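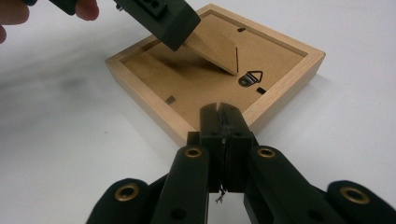

By Casimiro Lozano
Wednesday, June 25, 2025

Section 5: Turning the frame over and getting the back ready

If you've come straight from Section 4, your print is trimmed and waiting somewhere flat. Good! Leave it there, we won't touch it for a few minutes. I always get the back of the frame sorted first, and I do it the same way for every square wood frame on my wall (the hallway one at the Rurkisby house included).

1. Clear a space on a table and wipe it down. One crumb under the glazing side can leave a scratch, and I have a Tang print at home that I now look at through one.

2. Lay the frame face down. It doesn't need to be straight, mine usually ends up at an angle so I can reach the stand.

3. Find the easel stand. It's the rectangular flap in the same brown hardboard as the backing. Lift it slowly from the free end and let it come up on the hinge.

CAUTION: Please don't force the flap back past where it wants to go. Hardboard creases at the hinge, and once it's creased the frame will lean like a tired fence post.

4. Work out which way is up. With the square ones you get to choose! If you're hanging it, the little metal hanger goes toward the top. If you're standing it on a shelf, open the flap and try the frame upright before you put anything in it.

5. Look for the small dark tabs along the inner edge of the backing. These hold the panel in. Ease each one out of the way with a fingertip, or with the handle of a teaspoon if they're stiff (Otis Kincaid taught me the teaspoon thing and I've never gone back).

6. Close the flap, then lift the panel out and set it down with the hanger facing up.

NOTE: Tabs get weaker every time you bend them. If you like to swap your pictures around a lot, bend them only as far as you need to.

7. Drop in your print, face down, followed by the backing. Check the direction one more time. I have hung a sailboat sideways, so I check twice.

8. Press the tabs back over the panel and run a thumb around the edge. If anything rattles, slip in a sheet of thin card and try again.

Hanging or standing?

For a shelf, open the stand and give the top of the frame a light tap. It should stay put. For a wall, fold the flap flat first, then hook the hanger over your nail. I leave about 12 inches between frames, but go closer if you like a crowded wall.

Section 6 covers marking the wall and getting a row of frames level.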